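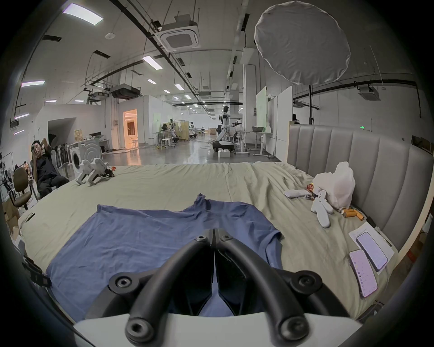
3. はじめてスチームを出す日

さて、箱から出して付属品もそろったし、置き場所も決まりましたよね。ここからは衣類スチーマー「Sisalitz」に水を入れて、最初の一着にあてるところまでやっていきます。案内役は引き続きわたし、ジンタナ(Jintana Srithong)です。毎朝これを使っているので、ちょっと話が脱線するかもしれませんが、手順だけ知りたい方は番号のところを拾い読みしてくださいね。

3-1 水を入れる

1. 電源プラグがコンセントから抜けていることを確かめます。
2. 本体背面のつまみを押しながら、水タンクをまっすぐ手前に引き抜きます。斜めに引くとパッキンがよれるので、そこだけ注意です。
3. タンクを立てて、給水口のゴムふたを開けます。
4. 付属のカップで水道水を注ぎます。満水は240mlの線まで。
5. ゴムふたを閉め、外側についた水を布でふき取ります。
6. タンクを本体に戻し、「カチッ」と鳴るまで押し込みます。

メモ:水は普通の水道水で大丈夫です。わたしの住んでいるあたりは水が硬めで、やかんの底がすぐ白くなるような土地なんですが、そういう地域の方は水道水と精製水を半々で混ぜてください。ずっと精製水だけにする必要はありません。

注意:香水、アロマオイル、柔軟剤、のりなどは絶対にタンクに入れないでください。いい香りの蒸気が出たら素敵だろうなあ、という気持ちはとてもよくわかるんです(わたしも最初に考えました!)。でも内部の細い管が詰まりますし、熱い液が吹き出すおそれもあります。香りをつけたいときは、スチームをかけ終わって服が冷めてから、ハンガーにかけた状態で軽くスプレーするのがおすすめです。

3-2 電源を入れて、空吹きをする

新品のときと、ひと月以上しまっておいたあとは、服にあてる前に必ず空吹きをします。製造のときの細かい粉や、管に残った古い水が出てくることがあるためです。

1. 本体をスタンドに立て、コードを全部ほどきます。コードは2mあるので、束ねたまま使わないこと。
2. プラグをコンセントに差し込みます。延長コードは使わないでください。
3. 電源ボタンを長押しします。ランプがオレンジ色に点滅し、予熱が始まります。
4. ランプが緑の点灯に変わったら予熱完了です。
5. 吹き出し面を流し台のほうへ向け、スチームボタンを10秒押します。
6. 一度指を離し、いらない白い布に向けてもう一度押します。布に色や粉がつかなければ終わり。つくようなら5と6をくり返します。

最初の空吹きでは、少しにおいがすることがあります。新しい家電にありがちなあのにおいで、何回か使ううちに気にならなくなります。窓を開けてやってくださいね。ただし、焦げたようなにおいがしたり、いつまでもランプが点滅していたりするときは、すぐに電源を切ってプラグを抜き、第6章「おかしいなと思ったら」に進んでください。

警告:予熱中も吹き出し面はとても熱くなっています。緑のランプがつく前だから触っても平気、ということはありません。電源を切ったあとも、完全に冷めるまでお子さんやペットの届かないところに置いてください。

3-3 練習の一着を選ぶ

いきなりよそ行きのブラウスに挑戦しないで、まずは綿のTシャツで練習しましょう。綿は熱に強くて、しわが伸びる様子もわかりやすいんです。プリントのない無地のものがやりやすいです。

始める前に洗濯表示を見てください。アイロンのマークに×がついている服には使えません。点がひとつのマークなら当て布をして「弱」、ふたつなら「中」、みっつなら「強」が目安です。革、毛皮、ろう引きの布、ビニール加工のものは表示に関係なく避けてください。

ポケットの中身も空にします。レシート一枚でも蒸気でくしゃくしゃに貼りついて、あとがけっこう面倒です。

3-4 ハンガーにかけて使う

1. 服を肩の合うハンガーにかけ、壁やカーテンから離して吊るします。
2. 前のボタンやファスナーがある服は、いちばん上だけ留めておきます。
3. 空いているほうの手で裾をつまみ、下へ軽く引きます。
4. 吹き出し面を布に軽くあて、スチームボタンを押しながら、上から下へゆっくり動かします。
5. 袖は袖口をつまんで横に張り、肩から袖口に向かって動かします。
6. 襟は最後です。首まわりを引っぱりすぎると伸びるので、ここは蒸気だけをあてて、形は冷めてから手で整えます。
7. かけ終わったら、ハンガーのまま湿り気が抜けるまで待ってから着ます。

友人のアムヌアイ(Amnuay)はこの7を飛ばして、しっとりした背中のまま椅子に座り、出かける前よりしわを増やして帰ってきました。急いでいる朝ほど飛ばしたくなるんですよね、ここ。わたしは起きてすぐスチームをかけて、そのあと朝ごはんにしています。

警告:着たままの服に蒸気をあてないでください。袖だけ、裾だけでもだめです。引っぱる側の手は、付属の耐熱ミトンをはめておくと安心です。

3-5 平らなところで使うとき

ポケットの縁や前立てのように、吊るしたままではうまく押さえられない部分は、アイロン台の上で仕上げます。

1. アイロン台に服を広げ、手のひらで大きなしわをならします。
2. 背中側にたるみが隠れていないか、裾をめくって見ておきます。
3. モードを「プレス」に切り替え、ランプが緑になるのを待ちます。
4. 吹き出し面を布に置き、短く蒸気を出してから、すべらせるように動かします。
5. 同じ場所に止めたままにしないでください。

注意:布団やマットレスの上に服を広げ、そのままスチームをかけるのはやめてください。下まで湿気が入って乾きにくく、カビのもとになります。服をたたんだり仕分けたりするだけなら、もちろんどこでもかまいません。

プレスモードではタンクを上にした姿勢で使います。逆さにすると水が回らず、「ボボッ」という音と一緒に水滴が落ちることがあります。音がしたらボタンから指を離して、正しい向きに戻してください。少し待てば元どおりになります。

3-6 片づける

1. 電源ボタンを長押しして、ランプが消えたことを確かめます。
2. プラグを持って抜きます。コードを引っぱらないでください。
3. スタンドに立てたまま、本体が冷めるまで待ちます。
4. タンクを外し、残った水を捨てます。
5. 吹き出し面の水滴を、かたく絞った布でふきます。
6. コードはゆるい輪にして、付属のバンドで留めます。本体にぐるぐる巻きつけると根元が傷みます。

水を捨てるのを忘れがちな方は、タンクを外したまま、ふたを開けてスタンドの横に置いておくといいですよ。次に使うときまで中もよく乾きます。

タンクのパッキンは消耗品です。つぶれたり、ひびが入ったりしてきたら、部品番号258を販売店で注文してください。取り替え方は次の章にまとめてあります。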